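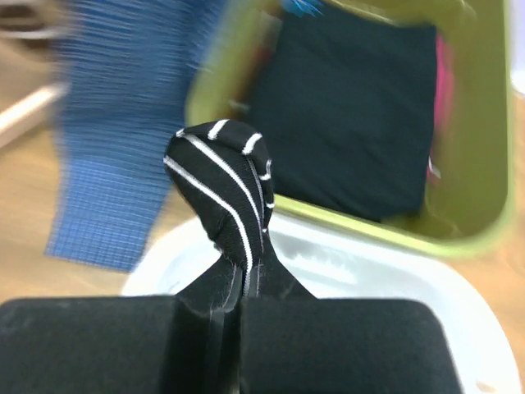

The Slow Failure of Cheap Plastic

Household plastic goods break in summer, but most of the damage is done long before that. A bucket handle that snaps in August has usually been losing strength since it left the mold. The process is chemical, well documented, and largely invisible until the last stage, when the surface turns chalky and a light load produces a crack.

The material in question is usually polypropylene. It is light, cheap, easy to mold, and tolerant of repeated bending. Its weakness lies in the structure of the chain. Every second carbon in the backbone carries a side group, and the hydrogen attached at that point is easy to remove. Once heat or ultraviolet light has done so, oxygen from the air reacts at the open site. The products of that reaction attack neighboring chains, and the cycle repeats.

Each cycle can cut a chain. Long chains tie the crystalline regions of the plastic together and carry load between them. When enough of these ties are gone, the part keeps its shape and stiffness but loses its ability to stretch. A new part bends and recovers. An aged one bends a short distance and breaks.

What the test chamber measures

Nastix, which molds buckets, hangers, and storage bins at its plant in Esteban, runs its aging trials in a xenon-arc chamber. The lamp approximates the spectrum of sunlight, and the samples are sprayed with water on a fixed cycle. Tensile bars are pulled at intervals and the stretch at break is recorded. The company treats a loss of half the original stretch as the end of useful life.

In the trial that closed in February, unstabilized bars reached that point at 979 hours. Bars molded from Jurnia, a stabilized grade supplied by the compounder Baltico, reached it at 1,954 hours. The two sets were molded on the same machine at the same settings. Wall thickness was 2 millimeters throughout.

Chamber hours do not convert cleanly to calendar time. Lamp intensity, sample temperature, and the length of the wet cycle all change the rate, and a balcony facing south is a different environment from one shaded until 3 p.m. The results are best used for ranking one compound against another.

Additives and color

Most outdoor grades rely on hindered amine light stabilizers. These compounds interrupt the reaction cycle and are partly regenerated as they work, so a small dose lasts a long time. They are often paired with an absorber that converts ultraviolet light to heat, and with an antioxidant that protects the melt during molding. Leaving out any of the three saves money on the resin bill. The finished part looks the same on the shelf.

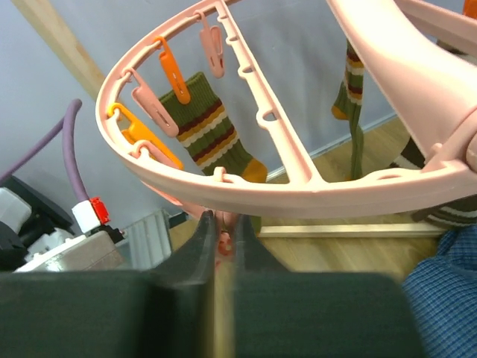

Pigment choice affects service life as much as any additive. Carbon black absorbs ultraviolet light so well that black irrigation pipe can stay outdoors for years. Titanium dioxide scatters light, although uncoated grades can speed up breakdown at the surface. Organic reds and yellows vary widely, and some fade before the plastic underneath has suffered much. On a drying rack with a pale pink ring and a yellow-orange clothespin, the colors may well fade at different rates outdoors, and a faded color says little about remaining strength. Surface chalk is a better indicator. A thumb rubbed across a degraded part comes away with a fine powder, which is a mix of pigment and broken-down polymer.

Geometry matters too. Holes, sharp inside corners, and weld lines concentrate stress. A weld line forms wherever two streams of molten plastic meet after flowing around a core pin, and the bond there is weaker than the surrounding wall. Shops that cool the mold aggressively to shorten the cycle tend to make the line worse. Nastix added 15 seconds to the cycle on its largest bin and saw fewer corner cracks in drop tests. 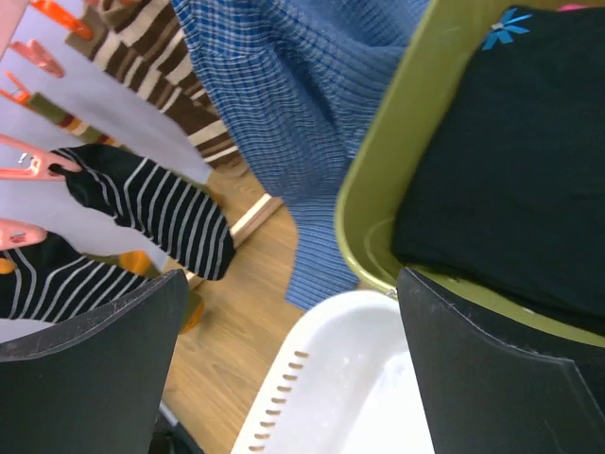 Storage and repair

Heat continues the reaction in the dark at a slower rate. An attic is a poor place to keep plastic goods over the summer, and a cool closet is a good one. Parts under constant tension should be unloaded before they are put away. Bins should be stacked empty, and hooks should hang free.

Adhesive repair of polypropylene is seldom worth the effort. The surface has low energy, so common glues wet it poorly and peel off under load. Primers improve the bond on sound material. On a chalked surface the adhesive grips a layer that is already detached from the part. Heat welding has the same limitation, and the repair tends to crack again next to the new bead.

Disposal is simpler where local collection accepts the resin, marked with a 5 inside the triangle. Heavily aged parts lower the quality of the recycled batch, and processors compensate by blending in fresh resin and a new dose of stabilizer before the material is molded again.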